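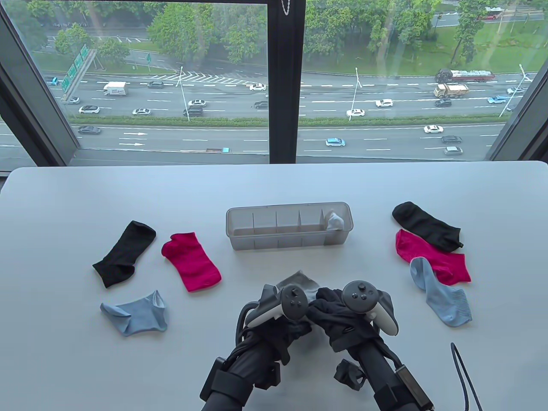

Clurano 项目软件例会纪要（袜子收纳任务）

最后更新：2025年4月6日

主持：Teófilo Correa
出席：感知组、规划组、控制组、工具链组
缺席：标注组（派人送来一页书面意见，措辞比本人在场时客气）
记录：工具链组轮值

一、上次遗留事项

1. Prollport 录制端的时间戳问题。工具链组报告已修复：头部相机、夹爪端相机和手柄位姿现在用同一个时钟源。上次会上工具链组也报告已修复，所以控制组要求看曲线。曲线当场放了，左右两路手柄位姿和夹爪开合对得上，控制组表示“暂时没有意见”。按本组惯例，这算高度评价。

2. 回放工具打开长片段时卡死。未修。临时办法仍是先切片再打开。Teófilo 问临时办法用了多久，会议室安静了一会儿，转入下一项。

3. 任务文档里“袜子”的定义。上次争论的是卷起来的袜子和摊平的袜子算一个类别还是两个。结论：一个类别，加一个状态字段。标注组书面意见第一条就是反对，理由写了半页，附在会议目录里，请各位看完再来吵。

二、感知

感知组汇报了分割模型在桌面场景下的表现。摊平的深色和粉色袜子基本没有问题，白桌面对它们很友好。浅灰和白色就没这么省心，尤其是卷好塞进收纳盒以后，隔着半透明的盒壁，模型经常把袜子和盒子当成同一件东西，信心还很足。

收纳盒本身是另一个麻烦。隔板又薄又透明，深度图里时有时无。感知组提出不再逐帧检测隔板，改为开局拟合一次盒子的整体位姿，再按已知尺寸把五个格子推出来。规划组赞成。控制组问盒子中途被碰歪怎么办，感知组答：检测外轮廓，位移超过阈值就重新拟合。控制组问阈值是多少，感知组答：正在定。

开局帧由此成了要紧的东西。会上定了几条：开局帧必须取在第一只袜子入盒之前；盒子的外轮廓必须完整可见；如果夹爪挡住盒子，往后找最近的一帧，但不得越过第一次放置。
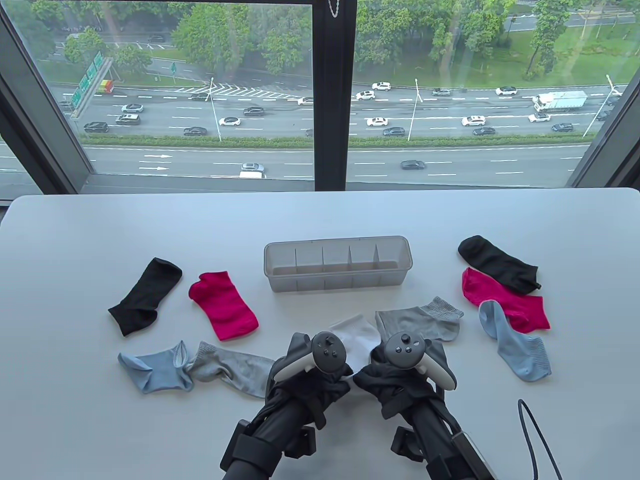

图1　头部视角。收纳盒五格皆空，袜子散放在两侧，夹爪在桌子近侧。

关于背景。窗外的马路又一次进入了议程。检测器有时会在公路上找到“袜子”，多数是白色轿车。感知组认为这属于训练数据的问题，规划组认为这属于常识的问题。拉上窗帘的提议被否决，因为部署现场的背景未必更干净，现在就让模型学会不理汽车比较划算。处理方式：桌面平面以外的候选一律丢弃，同时保留原始检测结果供调试。丢弃规则写在感知模块里，不许写在规划模块里。上一次有人为了赶演示写在了规划模块里，此处不点名，提交记录里有。

配对。颜色相近的灰和白，在不同曝光下会互相冒充。当前做法是取袜面颜色的中位数做聚类，落单的进“未配对”列表。规划组希望感知模块直接输出配对结果，感知组只愿意输出相似度矩阵。争论了一阵，接口定为相似度矩阵，外加一个布尔量“是否确信”。Teófilo 要求“是否确信”必须有书面定义，不能是写代码那天的心情。

三、夹爪端视角

两袜重叠抓取仍是失败率最高的环节。夹爪端相机离布料太近，整幅画面常常只剩一片灰，纹理糊在一起，边界要靠绒毛轮廓去猜。感知组试了两种输入：只用夹爪端，和夹爪端加头部视角一起用。后者在判断“手里究竟是一只还是两只”时明显好一些，代价是推理延迟上升，控制组因此不太高兴。

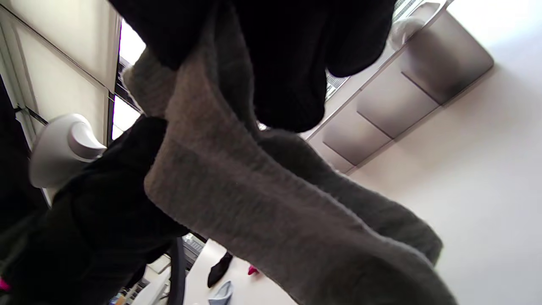
图2　夹爪端视角。两只灰色袜子一前一后，颜色深浅不同，前面那只最大。

控制组提出，与其纠结像素，不如先看夹爪开度：夹两层布和夹一层布，闭合后的残余开度理应不同。工具链组翻了 Prollport 的记录，残余开度确实录了，只是字段名叫 tmp_width_old，所以一直没人敢用。本次会议决定给它一个体面的名字。

改名会影响下游解析脚本。工具链组负责出迁移脚本，旧字段保留到6月，到期删除，不另行通知。（会上有人问本条纪要算不算通知。算。）

另外，夹爪端画面里手指遮挡严重，自动打标时容易把深色手指判成黑袜子。标注组书面意见第二条提到了这一点，语气平静，想必已经改过很多遍。决定：自动打标对夹爪端深色区域先套一层固定遮罩，遮罩由感知组画，每换一套夹爪就重画，遮罩版本号写进片段元数据。

四、规划

规划组演示了 Jodico 的新任务图。旧版把“拿起、卷好、放入”写成一条直线，任何一步失败就从头开始，于是系统会把已经卷好的袜子重新摊开，再很认真地卷一遍。新版允许从中间状态接着做：检测到某只袜子已经在格子里，就跳过它，去处理桌上剩下的。

放置顺序讨论得比较久。规划组原先规定从左到右填格子，逻辑清楚，日志也好看。问题是示范数据里的操作者并不遵守，有从右边放起的，也有中间空一格的。按固定顺序训练出来的高层策略遇到这种局面会停下来，等一个永远不会出现的左侧第一格。
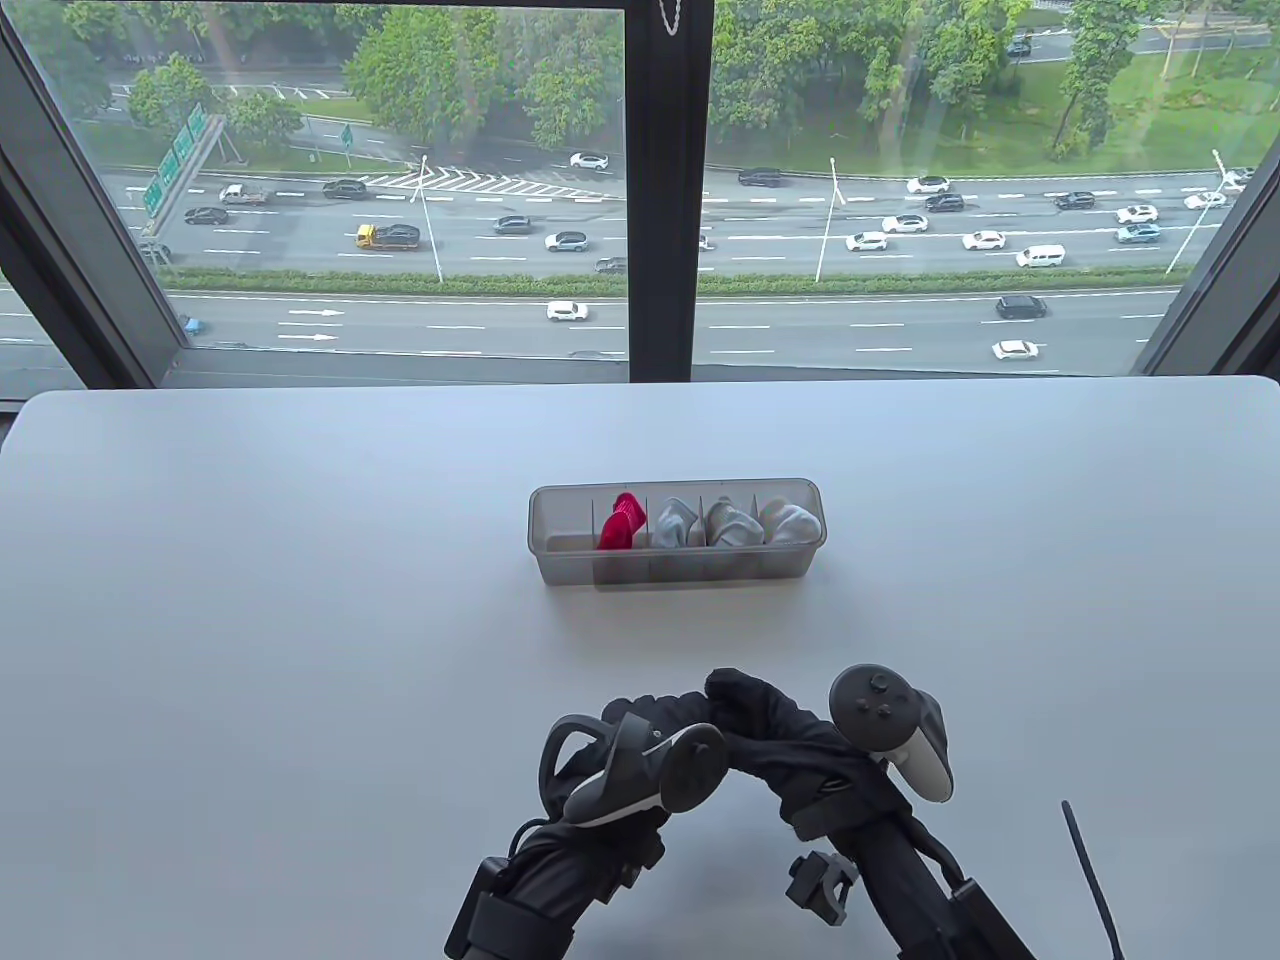 所以新任务图里格子只分“空”和“占用”，目标格由代价函数挑，考虑手臂距离和相邻格子有没有袜子鼓出来。红的、灰的、白的谁挨着谁，目前不作要求。产品那边如果将来要求按颜色排队，请走需求流程，不要在走廊里说。

控制组补充：袜子鼓出盒沿时，相邻格的放置轨迹要抬高。现在抬高量是写死的常数，来历不明，注释只有一句“够用”。决定改为读取占用格的最高点，再加安全余量，余量放进配置文件，注释请写成完整的句子。

恢复行为方面，规划组加了重试上限，同一只袜子连续失败3次即放弃，标记后处理下一只。Teófilo 问被放弃的袜子最后归谁管。规划组说归“人工介入”。Teófilo 问“人工介入”是谁。此项列入待办。

五、数据与评测

本轮评测集定为200段，其中100段必须包含至少一次重叠抓取，其余不限。评测集一经冻结，不得因为某个模型在某几段上表现难看而“重新审视这几段的代表性”。这句话是应多个组的要求写进纪要的，而且每个组都认为它针对的是别人。

切片规则：以单只袜子为单位，从夹爪接近开始，到夹爪离开格子为止。双手同时操作不同袜子时，两路各切各的，允许时间重叠。Piątek 标注平台目前不支持重叠片段，导入时会悄悄把后一段截短。工具链组已提工单，对方的回复是“符合设计”。在对方改变设计之前，导入脚本遇到重叠片段直接报错退出，宁可吵一点。

成功判据仍有分歧。规划组认为袜子进了格子就算成功，感知组要求从头部视角能看出它在哪个格子里，控制组要求夹爪撤离后袜子没有被带出来。三条都写进判据，分别记分，总表上三列并排。Teófilo 说总表上只准有一个数。会后再议。

六、待办

- 感知组：盒子位姿一次拟合加漂移重拟合，附阈值及其出处；“是否确信”的书面定义；夹爪端遮罩首版。
- 控制组：用残余开度区分单层和双层，先在离线数据上跑，跑完再谈在线。
- 规划组：Jodico 新任务图合入主干，合入前补4个中间状态的回归用例，其中一个必须是“左侧第一格空着，其余有袜子”。
- 工具链组：字段改名与迁移脚本；长片段卡死（这次写上了，请不要再用“临时办法”回复）；重叠片段报错。
- 标注组：对状态字段的反对意见请附反例，有图最好。
- Teófilo Correa：查明“人工介入”是谁。

七、其他

会议室白板上的坐标系示意图请勿擦除，虽然它的 Y 轴画反了。感知组有两个人已经按反的那版写了代码，改完再擦。

下次例会议题请提前写进共享文档。上次有人在散会时提出“就一个小问题”，大家又坐了回去。

相关文档
- Prollport 字段对照表（含待删除字段）
- Jodico 任务图：中间状态恢复说明
- Piątek 导入脚本常见报错
- 标注组书面意见：论卷袜与平袜
- Clurano 项目软件例会纪要（上一期）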